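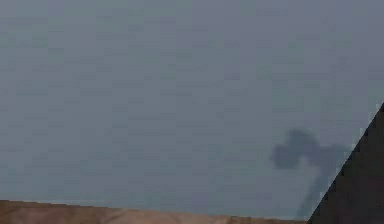
Simulated view from the Nilden cell: backdrop, edge of the work surface, arm at right with a shadow on the backdrop.

Nilden Cell — Simulation Setup and Maintenance Card
Revision 4, 11/30/19
Maintained by Femke Jacobs and Gerrit Brouwer

Scope
This card covers the simulated copy of the Nilden cell, which holds one arm, one gripper, a work surface and a plain backdrop. The physical cell has its own service record, kept by Ruben Verschueren.

Loading the cell
Start the simulator and open scene 706. Send the arm to its home pose before loading any task. Let the simulation run for 30 steps — the joints settle during this period — and then save the state as the new baseline.

Camera and light
The camera pose is stored with the scene and must not be edited by hand. Shadows are to remain switched on. Changes to the light position require approval from Ariel Panganiban.

Routine checks
Compare the joint limits with the service record after every change to the physical arm. Replay the three reference motions and keep the logs in the Drerura folder.

Known issues
Block artifacts are visible in saved views, mainly along the edge of the arm. The compression setting has not been changed since May.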